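# The Farau Two-Arm Bench Kit

Hi, and thanks for finding your way to the Farau page! I'm Ottmar Thiele, I run Fondon, and I'm the one who answers when you call, so I figured I'd write this page the way I'd talk you through it on the phone. It got long. Get a coffee.

Farau is a pair of tabletop arms that come mounted to one front beam, with grippers, wrist modules, cables, the power and control bits, and the software to run the whole thing. You put it on a sturdy bench, you plug it in, you teach it a job by moving it through the job. We sell it to small shops, teaching labs, returns and laundry operations, and a surprising number of people who just want two arms at home and have a very patient family.

**Current version: August 2026 build.** If you have an older kit, skip down to the upgrade part.

## Why two arms

I get asked this more than anything else. One arm is cheaper, one arm is simpler, and for picking a box off a belt one arm is plenty. But try doing something ordinary with one hand in your pocket. Open a jar. Put a shirt on a hanger. Pull one hanger out of a heap of hangers without dragging four of its friends along. You need one hand to hold and one hand to pull, and they have to more or less agree with each other about when.

Our first kit was a single arm (the Jenkins, some of you still have one, bless you) and every second email I got was some version of "it grabbed the thing and the whole pile came with it." So we built Farau around two arms from day one, with one clock running both of them, and that has made a bigger difference than any gripper we ever designed.

## What comes in the box

- 2 arms, left and right, with base joints already bolted to the front beam
- 2 two-finger grippers, fitted
- 2 wrist brackets with modules, fitted and wired
- 2 small control units, one for each arm
- All the arm cables, already routed and clipped
- 3 sets of spare finger pads
- Hex keys, bench clamps, a printed quick start
- A license for Wevidov, our teaching and playback software

What you don't get is a bench, a computer or an enclosure. Any decent workbench will do if it doesn't wobble. I know everybody thinks their bench doesn't wobble. Lean on it with both hands and wiggle. If your coffee moves, fix the bench first, please, before you write to me about accuracy.

We do sell a plain light-colored enclosure as an add-on and I like it a lot. Even light helps the software, and it keeps elbows (yours) away from elbows (the robot's).

## Setting it up

Two people, please. One person can lift the beam, but the arms flop around until they're powered and you'll pinch something.

1. Set the beam along the front edge of the bench and clamp it loosely.
2. Check that both bases sit flat, then tighten the clamps.
3. Connect each control unit to the arm above it. Left to left, right to right. The plugs are the same on both sides, so go by the tags.
4. Fold both arms into the rest pose shown on the quick start card.
5. Power on and let it home. Hands off while it does that.
6. Start Wevidov and run the table check. It'll touch a few spots on the bench and tell you if anything's crooked.

Leave slack in the wrist cables! I can't say this loudly enough. They look untidy, I know, and every tidy person who buys this kit wants to zip-tie them down to the links. Then the wrist turns all the way over and the cable comes out of its socket. Let them loop.

## Teaching it a job

You hold the arms, you do the job, the software records it. Then you do it again, and again, with things in slightly different places each time. For something easy like moving blocks into a tray you can get away with a short session. For something messy you want at least 100 good runs before you start judging it.

The messy job we use most for testing is hangers. I love hangers as a test. They're cheap, they're light, they hook onto everything, and no two piles ever look alike. We dump them on the table next to a little tubular rack and work on getting them sorted out from each other and up on the rail. I've recorded 693 runs of it so far, and I still catch myself tilting my own wrist along with the arm.

A few things I've learned from the hanger work that carry over to other jobs:

Go slow at the grab and quick in between. People do the opposite when they're recording, they rush the grab because it feels easy to them, and then the playback rushes it too.

Record your mistakes if you fix them. If you miss the hook and come back for it, keep that run. If you miss and knock everything on the floor, toss it.

Move the rack now and then. If it always stands in the exact same place you'll end up with a machine that reaches for where the rack used to be — ask me how I spent a whole week in November.

Mix your colors and shapes. We went a long time with a single color and the first odd one we put in got ignored completely.

## The grippers

They're plain two-finger grippers with dark fingers, slim enough to get in between thin things. No suction, no fancy soft hands. We tried a soft hand for a while and it was lovely on fruit and hopeless on anything skinny. The slim fingers will pinch a hanger, a sock, a cable, the handle of a mug, the edge of a folded towel. They won't do a bowling ball, and they won't do anything very slick and very flat lying on a slick flat table (credit cards, I'm looking at you). Stick a thin mat down for those.

Finger pads wear out. When you start seeing things slip that didn't slip before, change the pads before you change anything in the software. It takes a couple of minutes and the hex key is in the kit.
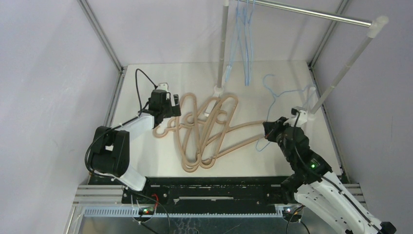

*Farau on the hanger job: both grippers at the tan pile, light-blue hangers already on the rail.*

## What it's good at, what it isn't

Good at: sorting, untangling, hanging, loading trays, feeding parts, holding one thing while doing something to another. Anything at bench height, light, and a bit different every time.

Not good at: heavy stuff, fast stuff, outdoors stuff. If you need a part placed in the same spot at high speed all day long, buy a machine made for that. I'll happily tell you so on the phone and save you the money. It's also not a machine for hot or wet work. The joints aren't sealed.

And please don't buy it thinking you'll teach it once and walk away. You'll be teaching it on and off for as long as you own it. Most of our customers end up liking that part (I do!) but you should know going in.

## Upgrading from an older kit

If you have a Jenkins, I'm sorry, the arm won't fit the new beam. We do take them as trade-ins in whatever shape they're in, and your Wevidov license moves over to the new kit at no charge. Your old recordings will open fine, but they're for one arm, so you'll only want them for reference.

If you have an earlier Farau, you can get the wrist bracket and the new control units as an upgrade set. You'll need to run the table check again afterward, and the old recordings play back without changes.

## Warranty, shipping, all that

Two years on the arms and control units, parts and labor. Pads and cables are wear items and aren't covered, though if a cable goes in the first few weeks write to me anyway. We ship in one big crate, with the arms attached to the beam, so measure your doorway. Keep the crate! If the kit ever needs to come back to us, it has to travel in that crate, and a new one costs more than you'd like.

Schools and teaching labs get a discount. Just put the name of the school in the order notes and I'll adjust the bill before it goes out.

## Want to see one run?

Come by the shop if you're near, or set up a video call and I'll put it through whatever you like. Better yet, mail me a handful of the thing you want it to handle. People have sent me zippers, dog leashes, doll clothes and one extremely knotted set of holiday lights. I'll try it for an afternoon, send you the clips (the bad ones too) and tell you if I think Farau is right for the job.

Use the order form for quotes, and tick the box if you want the enclosure included.

— Ottmar Thiele, Fondon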